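Pinza de demostración Cirkard: un mes enseñándole a un robot a sacar refrescos de la nevera

Publicado el 10 de octubre de 2021

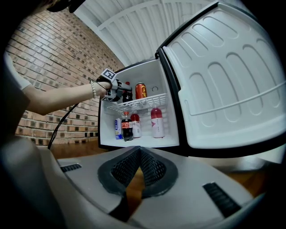
Por qué me la compré

Llevaba desde febrero dándole vueltas. En casa tengo un brazo Nerkholm de segunda mano, y hasta ahora le enseñaba las cosas con el mando: dos palancas, un botón para cerrar y muchísima paciencia. Para mover cubitos de una caja a otra, pues vale, se aguanta. Para meter la pinza por encima de la rejilla de una nevera pequeña sin tirar la cola que está delante, un suplicio. Cada demostración me salía a trompicones y el brazo luego copiaba los trompicones, claro.

La idea de la Cirkard es la de siempre en estos aparatos: coges la pinza con la mano, haces la tarea tú y el programa se queda con el recorrido y con la apertura de los dedos. Me costó 300 euros en la tienda de Irkthorpe, con el cable y el cubo de marcadores incluidos, más el portes, que me pareció un robo (pero bueno, esa es otra historia).

Montaje y primeras impresiones

El cubo blanco va encima y se atornilla en un momento. Ojo con apretarlo bien, porque yo lo dejé un pelín flojo el primer día y me pasé la tarde entera pensando que había calibrado mal. El plástico gris y negro no es ninguna maravilla al tacto, tiene ese aire de prototipo, pero se me ha caído dos veces al suelo y ahí sigue.

De peso bien al principio y regular al cabo de una hora. Si tienes la muñeca fina lo vas a notar. Yo acabo cambiando de mano, y entonces hay que decírselo al programa, que si no te guarda la sesión con la orientación que no es.

El cable, mi gran queja. Es fino y cuelga, y en cuanto te descuidas se mete por donde no debe. Probé a sujetármelo al codo con una cinta de velcro y mejora bastante. Una versión inalámbrica, por favor, que estamos ya en edad.

Cómo se enseña con ella

¡Aquí es donde me ganó! Con el mando, una buena mañana me daba para 26 demostraciones. Con la pinza en la mano pierdes la cuenta, vas cogiendo ritmo, abres, entras, agarras, sacas, vuelves a colocar y otra vez. El contador del programa marca ahora mismo 2366 y quiero llegar a 3000 antes de tocar otra tarea. El movimiento sale natural porque es el tuyo, con tus dudas y tus correcciones pequeñitas, y eso el brazo lo agradece.

La nevera tiene su miga, eso sí. Entre las botellas de abajo hay poco sitio cuando las pones juntas, y ahí te das cuenta de lo gordas que son las mordazas. Arriba, con una botella y una lata, se trabaja mucho más a gusto. Mi consejo es empezar por el estante de arriba y dejar lo apretado para cuando le hayas cogido el truco. Y cambia las cosas de sitio a menudo, que si no el robot se aprende tu nevera de memoria y el día que mueves el cartón se queda pasmado.

Otra cosa: despacio. Yo iba a toda pastilla y tuve que tirar la primera semana entera de grabaciones.

El programa

Ghauri Studio, que viene con licencia de un año. Feo como él solo, pero no se me ha colgado. Lo de recortar el principio y el final de cada toma está muy bien resuelto, arrastras y listo. La traducción al español es de risa («pellizco completado con alegría», dice cuando cierras la pinza) y la he acabado poniendo en inglés.

El seguimiento del cubo va fino mientras lo tengas a la vista de la cámara. Si giras mucho la muñeca dentro del compartimento se pierde, y la toma queda marcada en amarillo para que la revises. Me pasa sobre todo con las cosas del fondo.

¿Y el brazo aprende?

En el estante de arriba, la botella la saca casi siempre. Con la lata anda más justo, la agarra alta y a veces se le escurre. Abajo todavía no me fío y lo dejo probar solo con envases vacíos.

Nota

Le pongo un ocho. Le quito un punto por el cable y otro por el portes. Si ya tienes brazo y estás hasta el gorro del mando, cómpratela. Si aún no tienes robot, espérate, que sin él esto es una pinza muy cara para coger refrescos.

Cuando termine con la nevera quiero probar con el lavavajillas, ya iré contando.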